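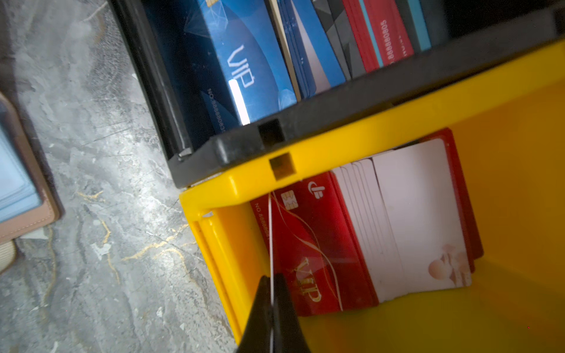 How to sort plastic cards between desk bins and a card holder?

Home > Small Business and Office > Filing and Storage
Asked May 5, 2022
2 replies

graumarmor

Good day to all. I look after the customer cards in a small sports shop, it is called Lunitz. We have VIP cards, white blank cards, and old cards from earlier years which I am not allowed to throw away. In total there are 324 cards, of which 112 are blank. Until November they were all in one shoe box and each search took me very long.

Now I use three plastic bins, one black, one yellow and one green. They stand side by side and the cards stand upright on their edge in them. I also have a tan leather card holder, the kind with a snap button and soft clear sleeves inside. It should hold only the cards which I take with me to the sports fairs.

My difficulty is the system. At first I wanted to sort by colour, blue cards in one bin and red cards in another. But we have blue VIP cards and also red VIP cards, so the colour does not tell me what kind of card it is. Then I tried to sort by number. This was worse, as the number is printed small, and I must pull each card a little up before I can read it.

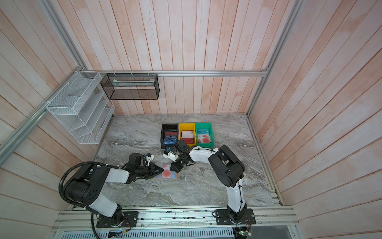 The second thing is the sleeves. When I put a card in, the sleeve closes itself flat and the card goes between two sleeves and not inside of one. I notice it only later, when I turn the holder and the card slides out. Also the sleeves stick to each other when they are new. I have asked in the shop where I bought the holder, and they told me only that this becomes better with time.

So I would like to know:
How would you divide the cards between three bins?
Is there some way to open the sleeves more easily?
Is it bad for the cards when they stand upright for a long time? Some of them have a chip.

Thank you in advance, and please excuse my English.

kartonage

Hello graumarmor. I have worked for many years at the reception of a fitness club and there we had more than 300 cards in the drawer, so I know your situation well.

For the bins, please do not sort by colour and also not by number. Sort by what will happen next with the card. We did it like this:

First bin: cards which are ready and wait for the customer.
Second bin: blank cards, and cards which somebody must still print or check.
Third bin: everything old or special, which you open maybe once in the month.

Inside of each bin you can then put the colours together. In front of each group you stand one card with the face to you, so it works as a sign. You can also cut a divider from thick paper, a little higher than the cards, and write on the top of it. We bought at first plastic dividers from Metus, but they were too wide for our bins and I had to cut them with the kitchen scissors. Paper was cheaper and I could write on it with a pencil.

Do not fill a bin completely. Leave the space of two fingers, so that you can tip the cards forward and read the numbers without taking them out. When the bin is too empty the cards fall and slide under each other, and in this case I put a folded piece of cardboard at the back.

For the sleeves: lay the holder open and flat on the table. Hold the leather with one hand and with the other hand push the card in with one corner first. The corner opens the sleeve, and after that you make the card straight. If you push with the whole short side, it meets both layers at once and goes where it wants. Before you let it go, pull lightly at the sleeve. If the card comes together with the plastic, it is inside.
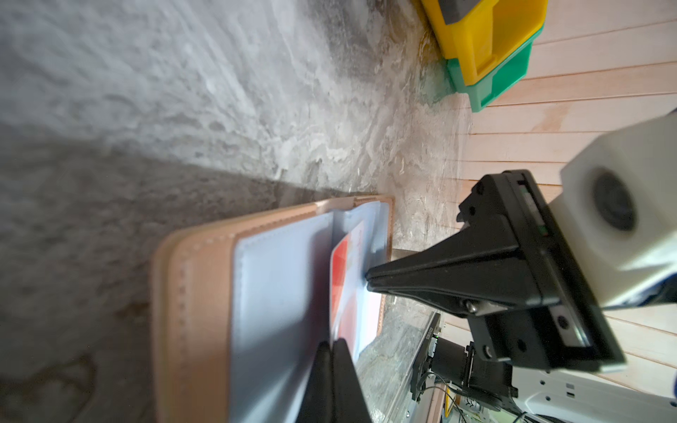
zettelwirt: The corner method is good, but I would fill the holder from the last page to the first. If you begin at the front, the filled sleeves are thick and they lift the empty ones, and you must hold them down all the time.

For new sleeves which stick, I push an old card in and out of each one, two or three times. Warm hands help also. I would not use powder. I did it once with a holder from Rakero and the white dust stayed in the corners until today.

About the chips I can say only what I have seen myself. My own cards stand upright in a box on a shelf and I had never a problem with them. Lying under something heavy is another matter, there I had two bent cards. Keep them away from the window and from the radiator, and close the snap only when the cards are pushed completely in, otherwise the strap presses on the edge.

One more thing, the table. On a smooth stone top the leather holder slides when you push a card. I put a kitchen cloth under it.
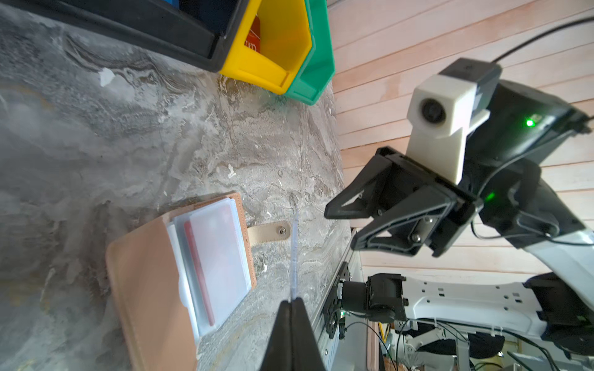
Card holder lying open on the table, near the three bins.

graumarmor

Thank you both. I have now taken the division from kartonage and written the dividers by hand. The corner method works for me in most of the sleeves, only the last page is still difficult. I will try it from the back to the front tomorrow morning before we open. Does somebody know if the refill sleeves from Ivanov fit also in a holder of another maker?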